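Good Habits for Recording Demonstrations with Hand-Held Grippers

Saturday, June 8, 2024

If you have been collecting demonstrations for a while, you probably have your own way of doing things, and I don't want to talk you out of it if it works. But we have now been through 1,000 episodes on the Pornach set and most of the way through Nernurow, and I wanted to get our house rules down in one place before the next group starts.

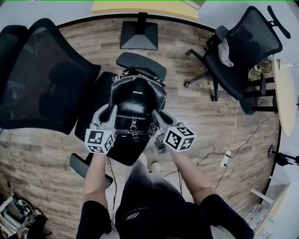 The rules are short. It's the explaining that takes me a while, so pour yourself something and bear with me.

Before you pick anything up

Walk the floor first. Look for power strips, loose cords, bags, anything your feet could find while your eyes are on your hands. You will be watching the object the whole time, and people do drift a step or two without noticing. Move what you can, and if a cord has to stay, decide which side of it you're going to stand on and stay there.

Next, look at your own cables. Let them run down along the forearm with enough slack that you can reach all the way forward without feeling a tug. A cable that pulls will change how you move your wrist, and that ends up in the recording. Stretch both arms out, bring them back, cross them once. If nothing catches, you're good.

Then check the marker cubes. They should be clean and snug on their mounts, with no tape or fingerprints over the black and white patterns. We lost a whole February afternoon on Nernurow to one cube that had worked itself a quarter turn loose, and I still grumble when I think of it.

Setting up the object

Use whatever the task sheet calls for and put it where the sheet says. If it goes on something with wheels, such as an office chair, give the chair a gentle push before you start and see how easily it rolls. For two-handed lifts you want the support to stay put, so turn the casters outward or lock them if they lock.

Bags deserve a word of their own. A backpack has soft sides, straps that wander, and a shiny surface if it's leather, so a grip that feels fine at first can slide. Close the flap and fasten any buckle before the first take, and tuck the straps the same way each time unless the sheet asks for variety.

The episode itself

1. Start with both grippers open and in view, and hold still for a slow count of two.
2. Bring the two hands in together. Make contact on both sides before you squeeze.
3. Squeeze only as much as the object needs. If the sides are folding in, ease off a little.
4. Move at a pace you could keep up all morning. Slow and jerky is worse than medium and smooth.
5. Set the object down fully, open both grippers, back away, and hold still again.

Please don't use your knee, your elbow, or your chin. I know how tempting it is – I have done it myself – but the robot won't have a chin.

When something goes wrong

Drops happen. Keep recording if you can recover with the grippers alone, and mark the episode as a recovery. If you had to put a gripper down and use your hand, stop and mark it as a discard. On the Falcão set we kept 869 out of 1,000, and I was perfectly happy with that. I would much rather have an honest discard than a take somebody hoped would slip through.

Take a break whenever your forearms start to complain. The grippers don't feel like much at nine in the morning and they feel like quite a lot by eleven.

Write your notes right after each batch, while you still remember which take was the odd one.

Related pages
Naming your episodes: the Staro folder layout
Cleaning and remounting marker cubes
What we learned from 537 recovery episodes
Task sheet template for two-handed lifts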